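Mixing a live recording from two different desks

The Skornanton set is finally mixed. It took longer than the studio record, mostly on account of how it was captured, so I am writing down the process while I still remember the settings.

The show was in September at Korkitz, a former grain hall with a balcony on three sides and a flat floor. It holds 794 standing. The band played 2 sets with a short break between them. The first set was recorded from the monitor desk, the second from the front-of-house desk, after the monitor desk's card filled up and stopped writing. The result was a live album where the first half and the second half had been through different preamps, with different channel orders and different gain staging.

Channel order is a clerical problem. I renamed everything to match the front-of-house list and color coded it. The gain staging took more thought. The monitor engineer runs the vocal preamps hot, and on the louder choruses of the first set the lead vocal touches the converter ceiling. I counted 6 places where it clipped. Four were short enough to redraw by hand. For the other two I used the spill from the backing vocal mic, filtered above 3,000 Hz, and tucked it under a lowered lead. On headphones you can hear the change in tone if you are listening for it. On speakers I can't find it.

The room mics were the bigger issue. There was one pair, hung from the balcony rail, and it was only patched into the front-of-house desk. So the second set has an audience and the first set doesn't. I considered a convolution reverb made from a hand clap between songs, and it did give a fair copy of the hall's decay. It did not give me a crowd. In the end I took crowd noise from the second set's song gaps and laid it under the first set's gaps, at a lower level, with long fades. There is no crowd under the playing itself in the first half, apart from what leaks into the vocal mics.

I time-aligned the room pair in the second set and then undid it. With the delay removed, the snare got wider and the hall disappeared. I moved the pair halfway back toward its original position and stopped there.

Bass was simple. The DI was clean in both sets and the cabinet mic was not worth using. I ran the DI through the Lomik amp plugin with the drive almost off and rolled away everything below the low B – the Korkitz stage is hollow and it hums.
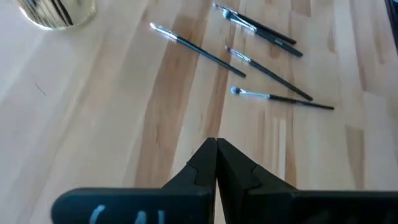

Gebreyes is putting the record out, and their reply to the first full mix was that the second half sounded like a concert and the first half sounded like a very good rehearsal. They wanted more hall on the drums up to the break, and they asked for the talking between songs to be left at full length.

I did the drums. A short plate on the snare and toms, fed into the clap reverb, gets the two halves close enough that the break no longer sounds like a change of venue. The talking is a harder call. One introduction runs through a full guitar retune, and the tuner wasn't muted. I cut it down and sent both versions. They chose the long one.

Mastering is booked next. I have left the mixes with no limiter on the bus and printed a second pass with the vocal slightly up, as usual. Song order stays as played, with a fade at the end of the first set and a fade in after it. If it goes to vinyl, that is the side break.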